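Wirkutton hand-held gripper study: pre-session safety check, basin task
Durkgate site, May. Checked before the 2 pm block. 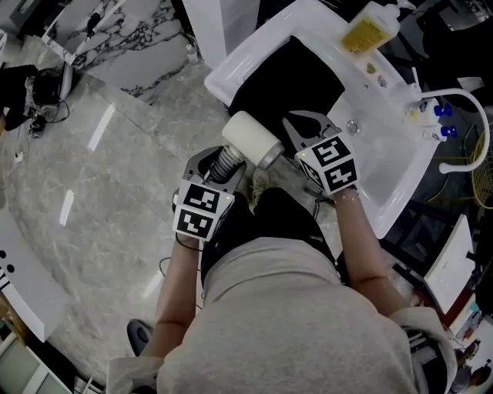 The method compares grasp success with and without marker tracking, over 741 recorded trials. Stop the block if any item marked * fails.

1. Marker cubes clean, both faces readable *
OK. Wipe with a dry cloth only.

2. Indicator lights green on both grippers *
OK.

3. Jaw fingers open and close fully
OK. Left one a little stiff -- Duan unit, reported.

4. Cables clear of the operator's feet and the basin *
Passed with comment. Bag of cables on the floor to be moved to the wall side.

5. Floor checked
OK. Marble is slippery when wet, so check again every 30 minutes.

6. Taps off, drain clear
OK.

7. Bottles closed and labelled
OK. Leave at the far side of the basin.

8. Operator seated, shoes on
OK. Breaks as per the Gustar protocol, over 70 trials in one sitting not allowed.

Result: may proceed. Item 3 to be looked at again before the next block.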